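Tindwood Neighbors Newsletter
3 December 2022

Winter water shutoff and what to do before it

Quick one this month, I'm writing between two other things so forgive the state of it.

The water main under Fliravside is getting replaced in January. All of Fliravside, from the bridge end up to the old feed store, then the short stub of Mishra Lane behind it. The contractor is Hamunent, same outfit that did the storm drains by the school. They were tidy. Loud but tidy.

What it means for you – the water goes off for up to 8 hours at a stretch, on 2 separate days for most houses. Dates are not fixed yet. A card goes on your door when they are. If you get no card and the trucks are on your block, call the number on your water bill, don't wait for me to find out.

The new pipe is 1,551 feet long in total. Old one is cast iron and has broken five times that I know of, twice in the same spot outside the laundromat. Anybody who drove through that last winter remembers the ice.

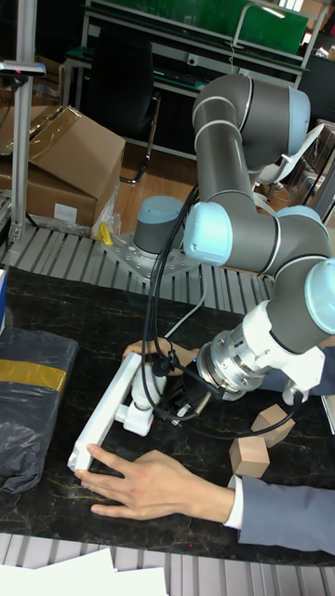
Do I need to let them into the house?

Only if your shutoff valve is indoors, and then just for a few minutes so they can check it closes. Houses with the valve at the curb can be left alone all day, nobody needs to be home.

Now the stuff to do beforehand. Most of this I learned the hard way during the break two winters back.

Find your main valve. In the older houses it's usually on the street side of the basement, low down, often behind whatever you stacked there. Turn it a quarter and back again. If it won't move don't force it. A plumber's visit now is cheaper than a snapped stem in the middle of a shutoff.

Fill things up the night before. Big pots, pitchers, the bathtub for flushing. A bucket poured fast into the bowl flushes fine. Set drinking water aside seperately and put a lid on it. Pets too, people forget the pets.

Water heater. If it's electric, switch it off at the breaker before the water goes and leave it off untill you have steady flow from a hot tap again. Gas ones, turn to pilot or vacation. Read the label on yours first, they vary.

Boilers and radiators – if you have hot water heat with an automatic fill, it should ride out a day with no supply. Steam systems are touchier. Check the sight glass in the morning and if it's low, top up before they close the main. Ask whoever services yours if you're unsure, I'm not a heating person.

Ice makers, washing machines, dishwashers: off. A washer that starts on a timer with no water just sits there and complains.

Also the humidifier on the furnace if you've got one. Small valve, easy to miss.
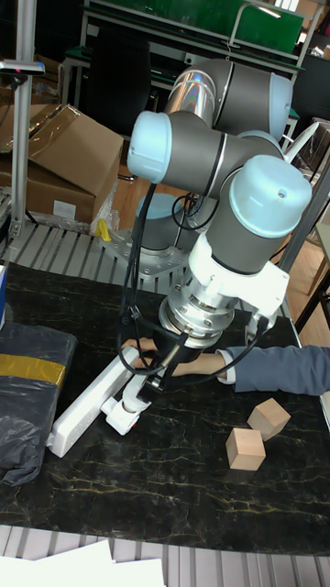

When it comes back on

Start at the lowest cold tap in the house. Basement sink or the outside spigot if it isn't frozen or winterized. Open it slow. It will cough and spit and run brown, and that's rust knocked loose from the old lines. Let it go until it's clear.

Take the little screens off the faucets before you run the upstairs taps. They unscrew, by hand or with pliers and a rag. Grit collects in them and then everybody thinks the pressure got worse. Rinse, put back.

No laundry until the cold runs clear, especially no whites. I lost a good set of sheets.

Toilets, flush once each. Then heater back on, last, after the hot taps run without air in them.

If there's a boil notice it will be on the door card and on the town's page. Boil notice means a rolling boil for a full minute, then cool it. Covers drinking, brushing teeth, ice, baby formula, rinsing salad. Showers are OK if you keep your mouth shut, careful with little kids.

Parking. No cars on the even side of Fliravside while the trench is open, odd side stays free at night. The lot behind the feed store is open for overflow and has been plowed in past years, I assume it will be again. Trash pickup stays the same day but bring the bins down to the corner. Mail should be normal.
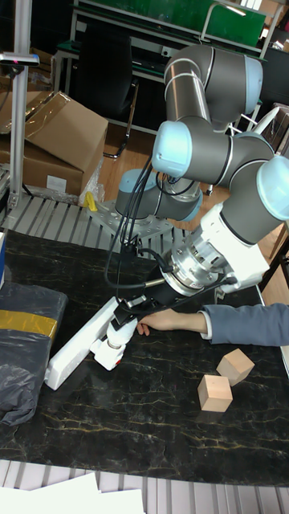
The sidewalk on the even side will be closed in pieces as they move uphill, so strollers and wheelchairs should cross at the feed store. There'll be steel plates over the trench at night. They get slick. Slow down on those, and that goes for bikes double.

If you can't carry water or get down to your valve, put a note in the newsletter box on Mishra Lane and a neighbor will come by the evening before. Same box if you have a spare cooler or jugs to lend, put your house number on them.

Patching over the trench will be temporary until the ground warms up, then the real paving. So expect bumps.

Next issue has the door card dates, if I have them by then.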